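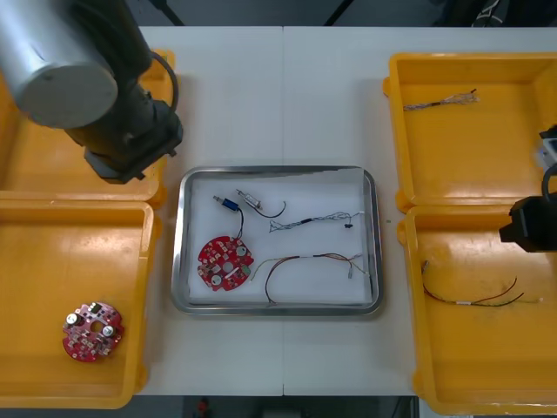 **Sorting parts at Bralthorpe: questions we get often**

**Which bin should I use?**
Any of the four yellow bins is fine for finished sorting. Parts which are still waiting stay in the steel tray.

**Can a round red board and its solenoid go together?**
If the wire is still attached, yes. Please do not pull on it. Loose solenoids go in a separate bin.

**Are scratched bins a problem?**
No. Scratches and smudges are normal on this plastic – we replace a bin only when it is cracked.
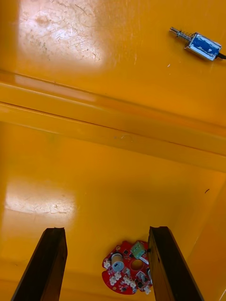 Śliwiński wrote to us that small springs get lost easily, and asked for a lid. We have ordered 8 lids from Tadico, and they should come in November.

**How many boards can one bin hold?**
Nine, in one layer. Please do not stack them.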